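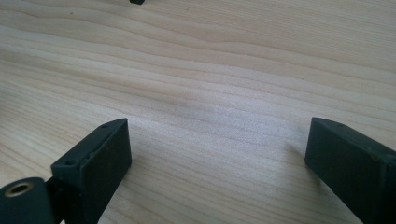
Billton is a crime drama film written and directed by Mayu Tsuji, about two night clerks at a failing furniture auction house who begin selling the same antique desk to several buyers at once. Nearly all of its long, wonderfully tense second act plays out across one table, and Tsuji wanted a pale wooden top with long, wavy grain lines so that the camera would have something to follow while the actors stayed still. Jerome Samonte and A-yeong Tak star as the clerks.

Production

Tsuji's first draft ran to 301 pages and covered three decades. Producer Woo-jin Ryu persuaded her to keep a single winter, a bold cut that gives the film its terrific pace. Shooting took place in the town of Cilthorpe and ended in July.

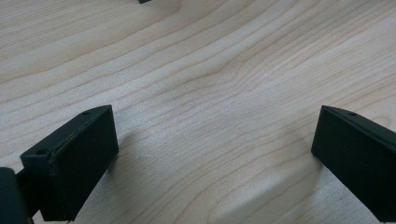
Light-colored wood with curving grain.

Reception

The film opened to an audience of 529 at the Urrutia, where it stayed for 70 screenings – a remarkable run for a picture with no chase, no gunfire and hardly any music. Critic Do-yoon Yeo singled out Tak's final phone call, played in one unbroken take, as the best acting of her career.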